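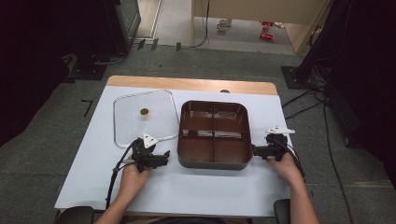

Dirnel Paired Hand Grippers, seated workstation set

We've been selling bench automation to small packing and kitting rooms for a good while now, and the question we hear most (usually from the person who'll be sitting at the bench, bless them) is whether they'll still have a job to do once the gear arrives. So we'd like to start there. The Dirnel set is held in your hands. You sit down, take a gripper in each one, and do the work the way you'd normally do it, lids and trays and boxes and all, and the system keeps a record of how you moved. Later on, the Ramico arm at the other end of the line works from those recordings.

What that changes on the floor is mostly who does the teaching. In the old days we'd send out a programmer who had never packed a tray in their life, and they'd stand about asking the packers how it was done. Now the packers do it themselves, at their own pace, and it's lovely to see how quickly they get fussy about it! Olumide Ibrahim, who looks after training at the Grondthorpe kitchenware depot, put it to us this way: "My crew used to get told what the arm could do. Now they tell it, and they're a good deal harder to please than I am."

Grondthorpe started with two stations in February and recorded 3000 handling runs on glass lids and divided trays before the arm took over its first shift of repacking returns. The same people are still there. They spend less of the day on the repetitive lifting and more of it on checking stock, sorting out the odd shapes and recording new items as they come in. A couple of them have moved across to supervising the arm, with a pay grade to match, and we were very pleased to hear it.

What comes in the set

Left and right hand grippers, black, each with a white marker fitted on top
Two cables, one for each gripper
Recording unit with Flores software, licensed for one station
Printed setup guide and a practice plan for new operators

You'll need to supply your own table and chair. We'd suggest a plain, light-coloured top and a chair with armrests, as forearms do get tired in the first week or so. Run the cables off the near side of the table where they won't drag across the work, and leave a bit of slack so you can reach the far corners comfortably.

Getting people comfortable

Most new operators feel clumsy to begin with, and that's fine. The practice plan has 37 short exercises, beginning with sliding a tray along the table and working up to fitting a lid squarely with both hands. Please let people take their breaks, and please don't put the recordings up as a league table. We have seen that done and it soured the whole room.

Spare jaw pads come in bags of 400 for larger sites, or in small packs if you ask us nicely. Trial sets can be booked through the enquiries desk, and we're happy to have a long chat with your team before you order anything.

Page updated 24/05/2021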